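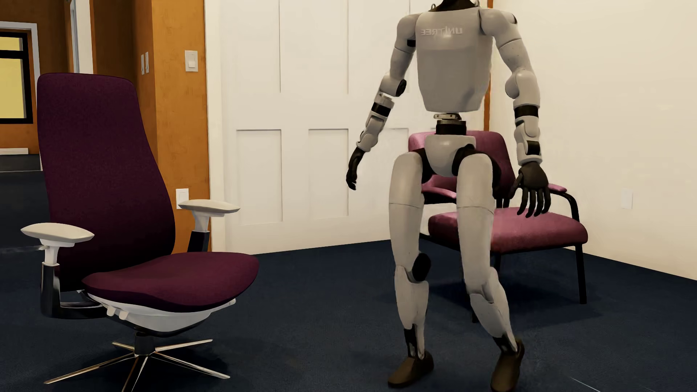 Home | Guides | Site Rules | Humanoids | Forms | Contact
June
By Heike Hamann

Section 2. Standing a humanoid in a furnished room

Read this before the first power-up in any office, meeting room or lobby. The vendor's quick-start card will tell you the robot is "room ready." We have seen that phrase on a lot of cards. Treat it as advertising until your own checks are done.

These steps cover standing and idling only. Walking is in Section 3.

2.1 Before you switch on

1. Walk the room yourself. A floor plan from Jatel or anyone else doesn't show where people left the chairs.

2. Move guest chairs away from the standing spot. A seat directly behind the legs is a trip point if the balance routine takes a step back, and it will take one sooner or later. Armrests at hand height can catch loose fingers.

3. Move office chairs with casters or star bases out of reach of the feet. The spokes stick out farther than the seat does, and people forget them.

4. Check the doors. If the robot has to stand in front of a double door, lock both leaves or pick another spot. A sign on the door doesn't count as a lock.

5. Look at the carpet. Dark carpet hides cables, and some depth sensors read it poorly. Run a hand over the standing spot.

CAUTION: Do not use a chair to "catch" the robot. This advice went around after the Zavmont demo days and has no testing behind it that we could find.

2.2 Simulated runs

6. Run the standing routine in simulation with the furniture in place. Leave the chairs where staff really put them.

7. Write down what the simulation left out. Soft seats and rolling chairs are often modeled as solid blocks.

NOTE: A clean simulated run is permission to try the real thing with a spotter. It is no evidence of safety. Waltraud Grube at the Grutville site logged 91 clean simulated stands and still asked for a spotter on Monday. We agree with her.

2.3 Power-up

8. Put the spotter to the side, with the stop control in hand. Standing behind the robot is not allowed.

9. Confirm that the arms hang clear of furniture on both sides. Check the hands separately. Fingers may rest in a different position from the one in the manual.

10. Start standing mode. Wait 33 seconds with no commands.

11. If either foot shifts during the wait, stop and go back to step 1. Don't accept "it's just settling" from the installer without a log to go with it.

2.4 Records

Sign Form 2 after each session, failed ones included. The Böttcher checklist may be attached, but it does not replace the form. It has a box for "area clear" and never says what clear means.

Previous | Contents | Next: Section 3, Walking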